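Cell Banks

If you've ever taken a biologic drug (a lot of insulins and most of the new arthritis shots count), you owe something to a freezer full of tiny vials. That freezer is a cell bank, and I have a soft spot for it. I spent my first years in biotech at Foltada, a small contract manufacturer in Lovville, and the bank was the first thing they showed me and the last thing they let me touch.

What it is

A biologic is made by living cells, and living cells drift. Grow them long enough and they start doing things their great-grandparents didn't. So a company picks one good cell, grows it up, splits the result into vials and freezes the lot. Every batch of the drug then starts from a vial of that same stock.

The two tiers

There are usually two levels. The master cell bank comes first and gets touched as little as possible. Thaw one master vial, grow it, freeze the offspring, and you've got a working cell bank, the one that production draws from. When the working bank runs low you go back to the master and make another. At Foltada a working bank was 40 vials, small by industry habits, but our batches were small too!

Both tiers sit in the vapor over liquid nitrogen. Sensible companies split the master between two sites. Ours had a second home in Stornness, up to five hours away on a bad winter road, and I made that drive with a shipping container strapped in behind me more often than I'd have liked.

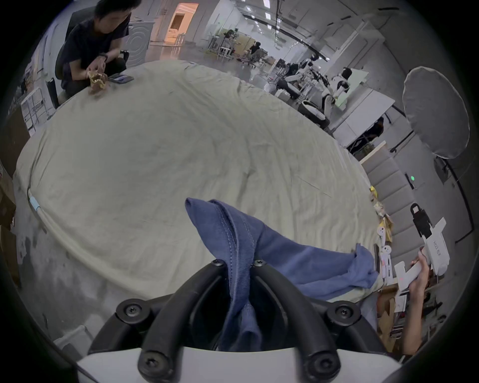 Testing

Regulators care a lot about banks, and I think they're right to. A master bank gets checked for identity (is it the cell line you say it is?), for bacteria and fungi, for mycoplasma and for viruses. Working banks generally get a shorter list. My old boss, Kamrul Bepari, kept the results in a fat binder we all called the Bepari, and new hires had to read it cover to cover before they got a badge for the freezer room.

What goes wrong

Freezers fail, labels peel, and people write the wrong passage number. The slow problem is stability: a line can look great at thaw and make less and less protein as it keeps dividing. Tahsin Sarkar and I once spent 3 months on a line like that before we gave up and went back to an earlier clone.

See also: bioreactor, cryopreservation, biosimilar, mycoplasma testing

Last updated Apr 6, 2019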